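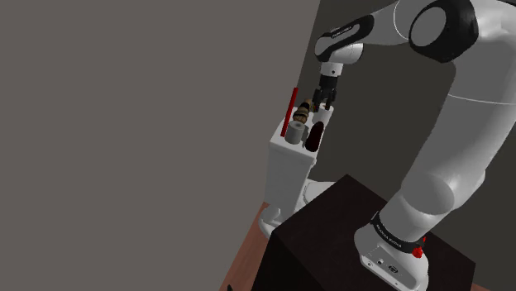

Open day at the Bernbridge robot laboratory, 6th February

Our group visited the laboratory in Bernbridge, which opens its rooms to the public one time in the winter and one time in June. The first hour was given to simulation, and I start my gallery with it, although most visitors want to see the metal machines first. The students build a room in the computer, put an arm inside, and let it practice there before it may touch anything real. In this one the arm stands on a dark block and holds its gripper, with the fingers open, just over a small white cup at the back of a desk organizer. There is a thin red rod standing at the left side of the same organizer, and our guide asked the children how they would take out the cup and leave the rod where it is. They had many opinions. One boy wanted to turn the whole organizer upside down.

About the visit

The laboratory is in the old Hurkness building, ten minutes by foot from the station. The front part is from 1840 and the back part was added in 1947, so you go up and down several small stairs to reach the robots. Please think of this if you come with a stroller. We were 84 visitors on the list, divided in groups, and each group had its own guide. Ours was Sudheer Marar, who speaks quickly but repeats everything if you ask him. He has worked on grasping for nearly 3 years.

What we learned at the screens

The task is called "cup from organizer" on the laboratory's list. A person chooses a start position, the program moves the arm, and the result is saved with a number. When a try goes wrong, they start again from the same position and change only one thing. I asked if this is boring. Sudheer said that it is boring on good days and very interesting on bad days.

A lady in our group wanted to know why they do not use the real arm from the beginning. The answer was mostly time. In the computer many copies of the same room can work during the night, and in the morning the students read the results with their coffee. The difficult part is friction. A cup in the program does not always slip the same way as a cup on a table, and they spend many weeks with this question.

Practical information

The entrance is free, but you must write your name on the list before. Coats and large bags stay in the Stanley room on the ground floor. Lunch is possible at Đinh, a small restaurant across the street, where the noodle soup was very good and the service was a little slow because we all came together.

The next open day is in June. The guide told us that visitors will then be allowed to choose the start position themselves.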